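**Kos two-arm table station**
Made by Kaltance. For sorting, bowl filling and tray loading of small mixed items.

Kos is a work table with two robot arms, one from the left side and one from the right. It is made for workplaces where people pick small things of different shapes by hand during the whole shift, and where a normal packing machine does not fit because the items change too often.

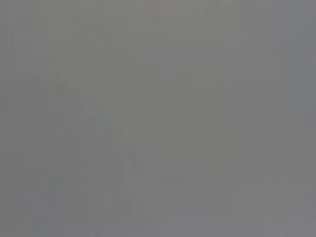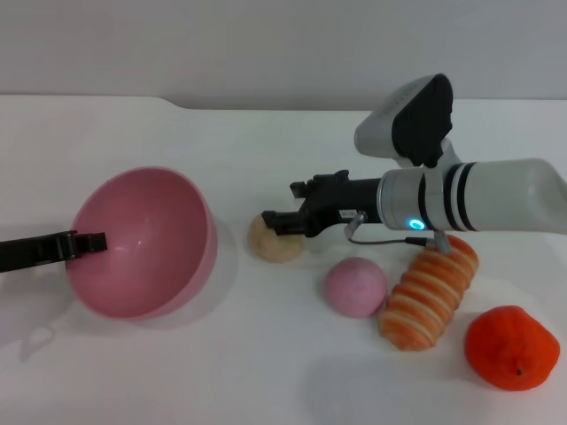

*Photos: Kaltance*

## What the station does

One gripper holds or steadies the bowl while the other picks up an item. Round items, soft items and long items can lie on the table together, and you do not need to arrange them in rows before the start. On our test table we use toy food and a ball, as well as a pink bowl, and the customer's own goods come in the second week of the setup.

Kos works with small batches. If your order for the morning is buns and your order for the afternoon is fruit, the operator chooses the other program on the screen and changes the bowl size. The change does not need a technician. A new item that the station has never handled must be taught first, and for this please plan one working day.

## What changes for the people at the table

This is the question we hear most on visits, so we answer it at some length.

The first site with Kos is Clevonlow, a company that packs play sets for kindergartens. Before, the people at the sorting tables stood and picked for the full shift. Now two stations do the repeated picking, and the same team brings the goods, checks the finished bowls and deals with the items that the station has put aside. The team has stayed the same size. The output has grown to nearly 4,000 bowls in a week, from 3,000 before.

The work is lighter for wrists and shoulders, and the people there told us so already in the first month. There is also more walking, and some of them did not like this at the beginning. The work has become less regular too: a person can have nothing to do for a few minutes and then has three things at the same time. We recommend to give one station to one person in the first weeks and to add the second station later. Clevonlow began with both on a Monday and went back to one by the end of the week.

Please speak with your team before the station arrives. At Clevonlow the sorters chose the height of the table and the place of the stop button, and they asked for the screen to be turned away from the window. We now ask every customer about these three points on the order form.

## Skills your operators will need

No programming is necessary. The operator learns to:

- start, pause and stop the station
- clear an item which has fallen or is stuck between the fingers
- clean the cameras with the dry cloth from the kit
- check the gripper cable before each shift
- show the station a new item, with help from our trainer the first time

The training takes two days at your site. The printed handbook has 39 pages and is written in plain language. We can train up to four people together, but we prefer that at least one of them comes from the late shift, who are often forgotten.

## What it is not made for

Kos is slower than a practiced person on easy items. It wins over the length of the shift, and it keeps the same speed after lunch. If you pack only one item all year, a simpler machine will cost you less.

It does not handle glass, liquids in open containers, or anything with a sharp edge. Very shiny items are sometimes taken at the second or third try. Thin flat items such as cards are difficult, and we do not promise them at present.

## Details for planning

| | |
|---|---|
| Arms | 2, one at each side of the table |
| Grippers | two-finger, fingers can be exchanged |
| Cameras | at the wrist and above the table |
| Table surface | white, wipe clean |
| Taught items included in price | 23 |
| Setup at your site | 3 weeks |
| People needed during work | 1 operator for 1 or 2 stations |

The floor must be level. Direct sun on the table disturbs the cameras, so a place near a window needs a blind. Keep a free path behind the operator, wide enough for a hand cart.

## Service

Spare fingers and cables are sent from our Flidarwood workshop. For other parts we come to you. When the station stands still because of a fault, the table can be used for hand work as before. Both arms fold back to the sides and the power is switched off with the key. We advise to practice this once with every shift.

## Seeing it at work

You can visit the station in Flidarwood on any working day except in December, when the workshop is closed for stock counting. Bring a small box of your own items, also the difficult ones. It is good if one of your sorters or packers comes with you, as they usually ask about things that the managers have not thought of.

Rental for a trial period is possible. The training is included in it, the taught items are charged separately.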